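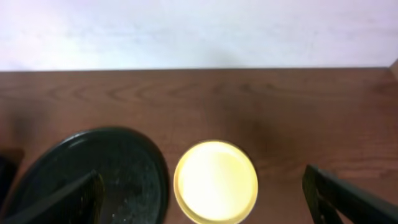
3.2 Where the dishes get washed

I came to this chapter wanting to write about sinks, and I ended up writing mostly about tables. In the Wattimena apartments a surprising amount of washing up gets done away from any sink, on whatever flat surface is closest, and the flat surface is usually the same one people eat from. The reddish-brown tabletop pushed up against a pale wall, with a big round black plate and a yellow-lidded container sitting side by side on it, is as good a picture of the arrangement as I have. Wood with that much wavy grain is lovely to eat at and pretty unforgiving to wash on (a spill runs along the top and you find it an hour later with your sleeve), so people put something between the water and the wood. In my notes I call this the wet base.

The wet base can be nearly anything with a rim. I logged 669 washing episodes across 20 households, and in 80 of them the base was a piece that had been on the table during the meal anyway. I'd gone in with Balogh's idea of the "borrowed sink" in my head. Jenő Balogh used the term for basins carried from one room to another, and I kept looking for basins! It took me an embarrassingly long stretch of the Nernosar visits to see that the serving tray was doing the same job and had been right in front of me the whole time.

A tray is shallow, so the washing changes. You can't soak anything in it. The dish gets tipped up on its edge and wiped with a damp sponge, and whatever drips off lands on the tray (Figure 4). People in the Bivell building told me they like this for one or two pieces and wouldn't dream of it for a whole dinner. One woman there called it "washing standing still," and I've borrowed that phrase for the type ever since.

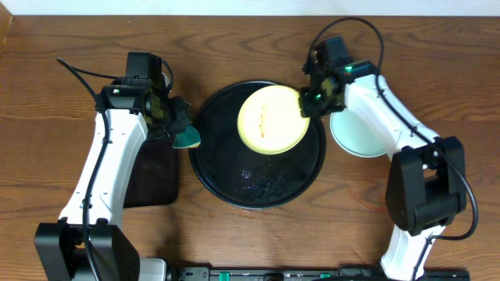
Figure 4. Tray used as a wet base: round yellow dish tilted on a black tray, with droplets on the tray and a green sponge to the left.

Small stains matter more in this setup than I expected. The yellow dish in Figure 4 has a little reddish-brown streak on its cream inside, and a mark like that is just the sort of thing the tray washers talk about. At a sink, they said, you run the water and stop looking. At the table you have decent light and the dish is up near your face, so you go after the streak with the scrubbing side and keep at it. Several people also had firm views on sponge color, which I've moved to the appendix with the rest of the sponge material.

I should say something about cost, as reviewers asked. The Billisance survey put the rim of a serving tray under "tableware" and a dishpan under "cleaning equipment," and the two never meet in its 1665 entries. For my purposes that split is a nuisance. The same object crosses it twice in an evening, and the households don't seem to feel it crossing anything. I've coded by use at the moment of washing and left the original category in a second column for anybody who wants to redo the tables their own way.

Drying comes next, and it's messier, partly since my October visits were all in damp weather and towels were draped over every chair.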